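Projet Marna : rapport d'avancement à l'attention du comité de suivi
À : Mme Huguette Maillard
De : Nkechi Dauda, responsable scientifique
Date : 8/26/22

Chère Madame,

Je vous adresse le deuxième rapport d'avancement du projet Marna, comme il est prévu dans la convention. Il concerne la période ouverte en février. Je présente d'abord l'état de la méthode, ensuite les résultats obtenus, puis les difficultés et l'emploi des moyens. Les tableaux complets sont dans l'annexe que Fletcher Harawira vous a transmise séparément. Je vous prie de m'excuser si certaines formulations restent lourdes ; Rawiri Dunstan a relu le texte, mais les fautes qui demeurent sont les miennes.

1. Rappel de l'objectif

Le projet étudie la saisie d'objets souples par un bras mobile dans des pièces habitées. Par objets souples nous entendons les plaids, les couvertures, les housses de coussin et le petit linge. Notre hypothèse est la suivante : pour choisir un bon point de prise, il suffit de connaître la forme locale du pli, à condition que la caméra placée au poignet la regarde sous deux angles différents avant le contact. Nous appelons cette étape « le double regard ». Elle remplace la reconstruction complète de l'objet, que nous avions utilisée au début et qui demandait un temps de calcul trop long pour un usage domestique.

2. État de la méthode

La chaîne de traitement comporte maintenant une étape de sélection des plis, une étape de double regard et une étape d'approche. La sélection des plis a été entièrement réécrite au printemps par Ngaio Doolan. L'ancienne version cherchait les bords de l'objet, mais un plaid qui tombe d'un siège n'a pas toujours un bord visible. La nouvelle version cherche les crêtes, c'est-à-dire les lignes où le tissu remonte et redescend, et elle leur attribue une note selon leur hauteur et leur isolement. Une crête haute et isolée est en général facile à pincer.

L'étape d'approche n'a pas beaucoup changé. Nous avons seulement réduit la vitesse dans les derniers centimètres, car les doigts poussaient parfois le tissu au lieu de se placer de chaque côté.

Les enregistrements se font dans deux lieux : la salle de Skoltbridge, avec un mobilier de bureau très simple, et le salon de Cosgrove, meublé comme un vrai logement. Dans le projet initial, seul Skoltbridge était prévu. L'ajout de Cosgrove a été accepté par vous en février et je peux déjà dire que ce choix a modifié nos conclusions. 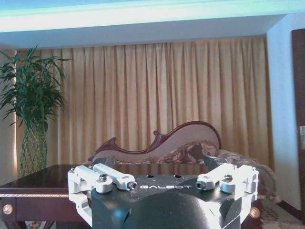
La segmentation du textile reste la partie la plus fragile de la méthode. À Skoltbridge, les tissus sont unis et posés sur des surfaces mates, et le modèle les sépare du fond presque sans erreur. À Cosgrove, le plaid sur la méridienne porte des motifs bruns, beiges et gris, et l'assise n'offre pas un fond neutre comme nos plans de travail. Il faut aussi compter avec le plateau brillant de la table, au premier plan, qui renvoie la lumière vers la caméra du poignet, et avec le tapis à motifs dont une partie entre dans le champ. Le modèle entraîné seulement à Skoltbridge confondait souvent un changement de motif avec une crête, et il proposait alors un point de prise sur une zone plate. En revanche, la partie du plaid ramassée sur la droite de l'assise nous est très utile : les plis y sont plus marqués que sur une étoffe bien étendue, et c'est dans ce type de zone que la nouvelle note d'isolement se règle le mieux. Nous avons donc décidé de ne pas simplifier le décor.

3. Résultats

La base contient à ce jour 827 essais de saisie annotés. Parmi eux, 101 ont été mis de côté pour l'évaluation et n'ont jamais servi à l'apprentissage. Un essai est compté comme réussi quand le tissu est soulevé et reste tenu jusqu'à la fin du déplacement demandé.

Sur les essais d'évaluation, le double regard donne de meilleurs résultats que le regard unique dans les deux lieux. L'écart est faible à Skoltbridge et net à Cosgrove. Cela correspond à notre attente : quand le tissu est uni, une seule vue suffit le plus souvent ; quand il est à motifs, la deuxième vue permet de vérifier que la ligne observée possède un relief. Un motif imprimé reste à plat sous les deux angles, tandis qu'un pli change d'apparence.

Un résultat était moins attendu. L'ordre des deux regards a une influence. Si le premier se fait de face et le second de côté, la sélection est plus stable que dans l'ordre inverse. Nous n'avons pas encore d'explication satisfaisante. Fletcher Harawira pense à un effet de l'exposition automatique de la caméra ; moi, je suis plutôt d'avis que la première vue fixe trop fortement la liste des crêtes candidates. Un essai croisé est en préparation pour départager ces hypothèses.

4. Difficultés rencontrées

L'annotation a pris du retard. La société Ukside, chargée de la moitié du travail, a d'abord utilisé une ancienne version de la consigne, dans laquelle une saisie de deux épaisseurs de tissu était notée comme échec. Les fichiers concernés ont été repris et la consigne porte désormais un numéro de version en tête de page.

Nous avons également perdu plusieurs séances à cause de l'étalonnage entre la caméra et la pince. Une petite erreur, sans conséquence pour un objet rigide, suffit à manquer un pli fin. L'étalonnage est maintenant contrôlé au début de chaque séance, et la valeur obtenue est enregistrée avec les données.

5. Moyens et suite du travail

Les dépenses de personnel sont conformes au budget. Les dépenses de déplacement sont plus élevées que prévu en raison des trajets vers Cosgrove, et je vous demande l'autorisation de les compenser par la ligne « petit matériel », qui est peu utilisée.

Pour la période suivante, nous prévoyons l'essai croisé sur l'ordre des regards, l'extension aux housses de coussin et la rédaction d'un premier article. Ngaio Doolan préparera aussi une version publique du code de sélection des plis, sous réserve de votre accord sur la licence. Le projet de licence est joint à l'annexe, et votre réponse sur ce point nous serait utile avant le début des nouveaux enregistrements.

Avec mes salutations respectueuses,

Nkechi Dauda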